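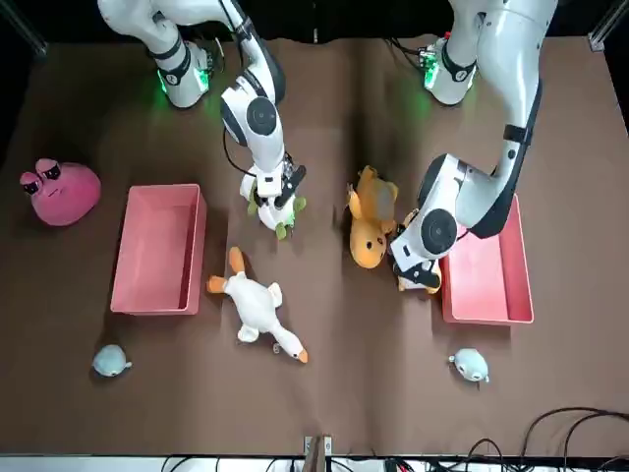 Sorting is the assignment of each item in a mixed set to exactly one of a fixed number of classes. The definition sounds trivial until the set consists of soft toys. A sort needs three things settled before the first item moves: the key, the destinations, and the rule for items the key does not cover. On the tabletop there are seven stuffed toys and two pink bins, both empty, and the bins match in color and shape. Two identical bins carry no information about what belongs in them. The key has to come from the toys or from a label, and there the difficulty starts. The turtle is white with green flippers. Sorted by body color it is a white item; sorted by any color present it is also a green one. The large round pink plush is the same color family as both bins, so a "match the bin" rule gives two valid destinations and settles nothing.

Unit 2. Sorting small household goods: keys, bins and leftovers

2.1 Choosing a key

A usable key can be read from the item in one look, without turning it over or opening it. Color, size and type are the common candidates.

Color works for blocks and plastic parts, where most items have one color. It works badly for plush, where two or more colors are normal. If color is used, state which part of the item counts (body, not limbs or trim).

Size requires a gauge. Use the bin itself: an item that lies flat on the floor of the bin is small, and anything else is large. Compressible items are judged without pressing.

Type (animal, vehicle, figure) is the easiest key to explain and the hardest to apply. Rounded plush with a face and no clear species will be classed differently by different people. Write down the decision the first time it comes up and keep to it.

2.2 Bins

Open rectangular bins with straight sides are preferred for this unit. The long axes should run the same way, with clear table between the bins so that an item set down short of one bin is not read as belonging to the other. Leave a hand's width at the table edge.

Fill to the rim and no higher. Plush packs poorly. The same toys laid in by hand and dropped in from above do not take up the same depth, and the bin should be planned for the dropped case.

For closed storage the course uses the Tredent tray with its lid. The Istula tray has the same footprint but a lower wall and is kept for flat goods.

2.3 Order of work

Two orders are compared in the exercise.

Item-first: take the nearest item, read the key, place it. Each item is handled once. The key is re-read at every step, and errors are spread evenly through the run.

Class-first: take every item of one class, then every item of the next. The key is held constant for a whole pass - fewer reading errors - but the table is scanned again for each class.

With two bins and few items the difference is small. With the Tenum mixed set (271 pieces) it is large enough to time.

2.4 Leftovers

An item that fits no class stays on the table until the end of the run. It is not placed in the emptier bin. At the end, either the key is amended and the whole set is checked against the new key, or a leftover place is declared. Amending the key for one item without rechecking the rest is the most common fault in submitted work.

2.5 Exercise

Work in pairs on the Orakzai plush set, using 2 bins. Write the key in one sentence before starting. Run item-first, return all items to the table, then run class-first. Record:

- time for each run
- items moved a second time
- leftovers, with the reason for each

Hand in the key as first written, even if it was changed. The exercise is marked out of 70. Marks are given for the key and the leftover notes; speed is not marked.

Reading for the next unit: section 3, labels and lids.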